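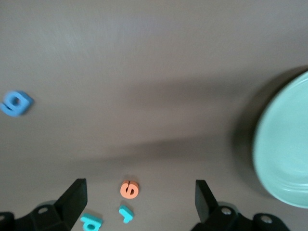

# Buchstaben zum Anfassen: Schaumstoffmaterial für den Schriftspracherwerb

Projektbericht im Modul Lernmaterialien und Gestaltung, Gruppe 4

## 1. Ausgangslage

Im Seminar sollten wir ein vorhandenes Lernmaterial für Kinder im Vorschulalter untersuchen und daraus eine eigene Spielidee entwickeln. Unsere Gruppe hat sich für Kleinbuchstaben aus Schaumstoff entschieden. Sie sind leicht, lassen sich gut greifen und machen beim Herunterfallen keinen Lärm. Bei der Hospitation in der Kita Prendness war uns aufgefallen, dass dort fast nur mit Großbuchstaben gearbeitet wird. Die Kinder konnten ihren Namen in Großbuchstaben legen, erkannten in Büchern aber viele Wörter nicht wieder.

Die Leitfrage lautete: Welche Kleinbuchstaben werden verwechselt, wenn sie lose und in beliebiger Drehung auf dem Tisch liegen?

## 2. Material

Verwendet wurde der Buchstabensatz Owen aus dem Materialraum der Hochschule. Laut Inventarliste gehören 63 Teile dazu. Die Buchstaben sind einfarbig und dick genug, dass auch jüngere Kinder sie an den Seiten fassen können. Dazu kam ein runder Teller in blassem Mintgrün als Ablage für die gelegten Buchstaben.

Einen Teller statt eines Kästchens haben wir nach dem ersten Vorversuch genommen. In dem Kästchen mit Rand lagen die Teile schnell übereinander, und die Kinder wühlten darin, ohne hinzusehen. Auf dem Teller bleibt alles flach liegen.

Als Unterlage diente die Tischplatte selbst, matt und graubraun. Eine gemusterte Decke, die wir zuerst ausprobiert hatten, lenkte ab.

## 3. Durchführung

Die Erprobung fand im April im Gruppenraum der Kita statt, jeweils am Vormittag ab 9:30 Uhr. Beteiligt waren 18 Kinder im Alter von fünf und sechs Jahren. Jedes Kind kam einmal an den Tisch und blieb so lange, wie es wollte.

Der Ablauf war immer gleich:

1. Vier Buchstaben werden verstreut auf den Tisch gelegt, ohne auf die Richtung zu achten.
2. Eine Person aus der Gruppe nennt einen Laut.
3. Das Kind sucht den passenden Buchstaben und legt ihn auf den Teller.
4. Danach darf das Kind den Buchstaben drehen, bis er für es »richtig herum« liegt.

Wir haben Laute genannt und keine Buchstabennamen, so wie es in der Einrichtung üblich ist. Insgesamt wurden 200 Suchaufgaben ausgewertet. Abgebrochene Aufgaben sind darin nicht enthalten.

## 4. Ergebnisse

Bei 32 Aufgaben griff das Kind zuerst zu einem falschen Buchstaben. Die Fehler verteilen sich ungleich:

- **d und p:** Die mit Abstand häufigste Verwechslung. Liegt der Buchstabe schräg, ist ohne Bezugslinie kaum zu entscheiden, welcher gemeint ist. Das gilt auch für Erwachsene. Bei diesem Paar haben wir uns beim Protokollieren selbst mehrfach vertan.
- **e:** Auf der Seite liegend wurde es oft gar nicht als Buchstabe erkannt. Ein Kind nannte es »Brötchen«. Nach dem Drehen war die Zuordnung meistens schnell da.
- **g:** Kaum Fehler. Der Bogen unten ist offenbar auffällig genug, auch wenn der Buchstabe gekippt liegt.
- **r:** Wenige Fehler, aber lange Suchzeiten. Einige Kinder hielten es für ein Teil, das abgebrochen ist.

Die Farbe spielte eine größere Rolle, als wir erwartet hatten. Mehrere Kinder merkten sich nach wenigen Runden, dass das g blau und das e orange ist, und suchten danach nur noch nach der Farbe. Bei den beiden türkisen Buchstaben ging das nicht, dort mussten sie auf die Form achten.

## 5. Spielidee

Aus den Beobachtungen ist das Spiel »Kostedska« entstanden. Es benutzt pro Runde nur Buchstaben einer Farbe, damit die Form entscheidet. Auf dem Teller ist eine Grundlinie aus Klebeband angebracht. Der gefundene Buchstabe wird so daran angelegt, dass er auf der Linie steht oder mit seiner Unterlänge darunter reicht. Bei d und p hilft die Linie deutlich, weil sie festlegt, wo oben und unten ist.

Gespielt wird zu zweit oder zu dritt. Eine Runde dauert wenige Minuten. Punkte gibt es keine.

## 6. Einschränkungen

Die Stichprobe ist klein und stammt aus einer einzigen Einrichtung. Die Vorkenntnisse der Kinder haben wir nicht erhoben. Die Suchzeiten wurden geschätzt und nicht gestoppt, darum stehen hier keine Werte. Auch das Licht im Gruppenraum war nicht immer gleich.

Eine zweite Erprobung mit der Grundlinie ist in der Kita Nuvthorpe geplant. Dafür fehlen noch ein zweiter Teller und ein Protokollbogen, auf dem die Lage jedes Buchstabens eingezeichnet werden kann.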